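Home Research Projects People Contact
3 min read

The manipulation group at Ginduvitz trains its grasping policy entirely in simulation. Its lead engineer says the choice was about control over variables. "On hardware you change one thing and three others move with it," she says. "In the renderer, we change the counter material and nothing else."

The method, called Ledurard, takes 30 base layouts and re-renders each with new surfaces, lighting and loose objects. The policy sees only the wrist view. The task stays fixed: grasp the target and ignore the rest.

An earlier version used plain gray tables. "It learned that anything with an edge was the target," she says. "Marble broke it immediately – the veins looked like contours."
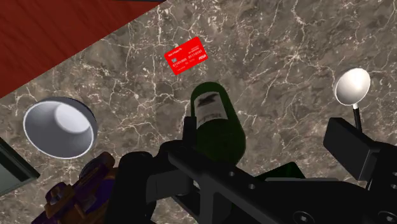

Glossy objects were the next difficulty. Highlights on glass shift as the wrist moves, and the depth estimate shifts with them. The group now renders 2 reflection settings per layout and penalizes the policy when its grasp point differs between them.

Evaluation covered 195 held-out layouts, with 100 attempts on each. She declines to give a single success rate. "The average hides the clutter cases. We report those separately." Transfer to the Gastov arm is planned for September.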